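Workshop & Automation | Maintenance
Reading time: 1 min

Keeping a hand-held gripper pair in order

At Lullard, Sumathi Iyengar looks after a single packing station and the two hand-held grippers that go with it.

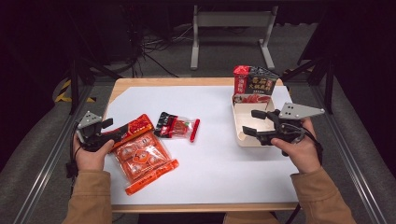

Her routine starts with the cables. Each is checked from the rear of the gripper to the first clip, where the sheath tends to split. The fingers are wiped and closed on a 14 mm gauge block, and the reading is written in the log. A difference of more than 0.2 mm between left and right means a new zero.

Finger pads are changed after 2,000 closures. Glossy wrappers wear them less than bare card does, but leave a film that lowers grip. Fixing screws on the top plates are tightened in June, when Senthil Pisharody strips both units.

The paper on the table is replaced when it creases. The last full service, job 344, took 23 minutes a side.

Contact the editors | © 2020 Grorville | Back to top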